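Household tips for a long stay in rented rooms

These notes come from several seasons of staying in guest houses and let flats, mostly along the coast at Zovau and up at Iltwood. They cover washing, drying, cooking in a small kitchen and keeping the place fit to hand back.

First evening

Run every tap before you unpack. If the water comes out brown, let it run until it clears and fill the kettle after that. Find the stopcock and the fuse box while it is still light. At Iltwood the fuse box in our building was on the landing behind a locked door, and the key had to be fetched from the shop downstairs, which shuts at six.

Check the mattress seams and the back of the headboard. Keep suitcases off the bed and off the carpet. A luggage rack, a bath or a tiled floor will do.

Open the fridge and smell it. A saucer of bicarbonate of soda left on the middle shelf overnight deals with most of it. Wipe the door seal with vinegar and water, and get right into the folds, where the crumbs go.

Washing by hand

Most sinks in let flats have no plug, or have one that leaks. A flat rubber disc from a hardware shop fits nearly all of them and weighs next to nothing. Failing that, a jar lid over a folded cloth will hold water for ten minutes.

Use less powder than you think. One level teaspoon is enough for two shirts and some socks. Soak first in cool water, swish, then leave alone. Anything bought at a market should be washed separately for the first three washes at least, whatever the stallholder said about the dye. Test an inside hem with a damp white cloth. If colour comes off, wash it cold, on its own, and dry it in the shade. 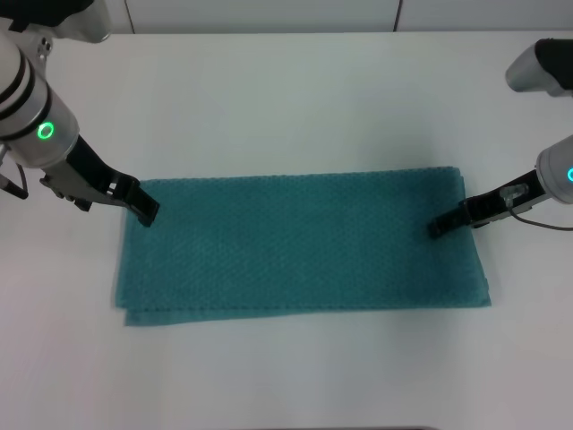 Do not wring knitwear. Lay it on a dry towel, roll the two up together from one end and kneel on the roll. Unroll it and pull the garment back to shape by hand. A jumper treated this way at bedtime can usually be worn the following afternoon, though at Zovau in May the air is so damp that everything takes an extra day.

Drying indoors

Carry 17 feet of thin cord. It reaches across any room we have stayed in, with enough left for knots. Tie it to something that will not come away from the wall - a window catch is better than a curtain rail. Hang shirts on hangers, spaced out, and put socks at the ends.

Radiators leave rust marks on pale cloth. Put a tea towel down first if you have to use one. Keep a window open a crack while things are drying or the landlord will be asking you about mould.

A small kitchen

Our usual let comes with one sharpish knife, two pans and a board that smells of onion. Rub the board with salt and half a lemon and stand it on edge to dry. For the knife, the unglazed ring on the bottom of a mug will put some sort of edge back on it.

Rice for two is 150 g or so, which is a teacup, and it is worth finding out how much the teacup holds in each new place. The ones at the Navaratnam guest house were nearly double the size of those at home and we had rice for three days.

Buy salt, oil and tea in the smallest sizes going. Decant washing-up liquid into a travel bottle and label it. We carry a Flalard tin for loose tea, and it doubles as a biscuit tin on the train.

Burnt pans: cover the bottom with water, add a spoonful of bicarbonate, bring to the boil and leave it to cool. Most of it lifts with a wooden spoon.

Towels

Many places charge for towels, or supply one each and change it on a Wednesday. Take one of your own per person. A bath towel of 70 by 140 cm is plenty, and a second smaller one is handy for the kitchen. Skip the fabric softener, as it stops them drying you properly. If they have gone stiff, a hard shake before hanging and another when they come down helps a good deal. For a sour smell, soak in warm water with a cup of white vinegar for an hour, then wash as usual. 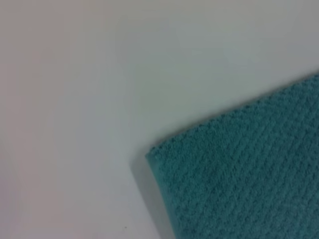 Before you hand back the keys

Strip the beds and leave the linen in one pile. Empty the kettle. Descale it first if you have been there more than a fortnight, using vinegar and water in equal parts, and boil it twice with fresh water afterwards.

Look behind the bathroom door, under the bed and in the oven. Read the meter and write the figure down. Take the rubber disc out of the sink - we have left three of them behind so far.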